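The Thousand-Towel Problem

I spent most of October teaching a robot to deal with laundry, and my own closet has never looked worse.

Some background. Wonholm is a small robotics outfit on the second floor of a former carpet showroom in Lotdale, and last fall they let me sit in for a few weeks as one of their demonstrators. A demonstrator is the person who does the chore so the robot can learn it. You wear a pair of gloves and a headset, you move your hands, the robot moves its hands, and everything gets saved: what the cameras saw, where every joint was, what the fingers were doing. One run through the chore, start to finish, is an episode. The project (it's called Fellness, and no, I never got a straight answer on the name) wanted 1000 good episodes of getting cloth out of a basket before they'd bother training anything on it.

I thought, great, a thousand, how long could that take? Oh boy.

On my first shift I did 2 episodes that counted. Two! I was reaching the way I reach at home, which is to say I plunge in and grab whatever's there. The robot's fingers would come down on a fold, slide off, come down again, and by then I'd be annoyed and swiping at it, and a swipe is exactly what you don't want a machine to pick up from you. The learning system copies what it's shown. If I dither over the rim for six seconds, then somewhere in there it learns that dithering is part of laundry.

So you slow down. You bring the hand in over the edge of the basket with the fingers open, you pause just long enough to pick a fold, and then you commit. I got weirdly fond of that little pause.
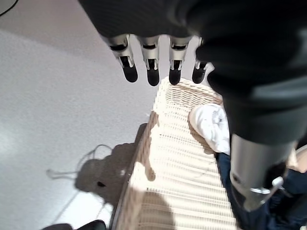

Boutros told me the pause was the part to watch, that half the bad runs were lost right there, before anything had been touched, and that a demonstrator who hovers is harder to fix than one who drops things. I took that personally for a day or so and then started timing myself.

The other thing you learn fast is that sameness is the enemy. Once I'd found a grab that worked I wanted to do it forever, and for one happy afternoon I did, the same cloth picked up by the same corner, over and over. Most of that batch got tossed. So after that we shuffled between every run: a different cloth on top, the basket turned a little, the blinds up or down. Morning sun was a real pain, with hard shadows all over everything, but we kept those runs on purpose. People's houses have sun in them!

Then there's the labeling, which I'd never even heard of. After each session you sit down with the recordings and mark where the reach ends and the grasp starts, and whether the run goes in or out. Of one batch of 699 we threw away 161, and I can tell you plenty of those were mine. Some were failures we'd have liked to keep (a dropped towel followed by a nice clean recovery is worth a lot), but mine were mostly just sloppy.

By the last week I could do a decent run without thinking, and I'd caught myself reaching into the dryer at home with my fingers spread and a tiny pause at the door. My wife noticed before I did. The basket set was still short of its target when my time ran out, and the next chore on the whiteboard was fitted sheets, so I left them my gloves and wished everybody luck.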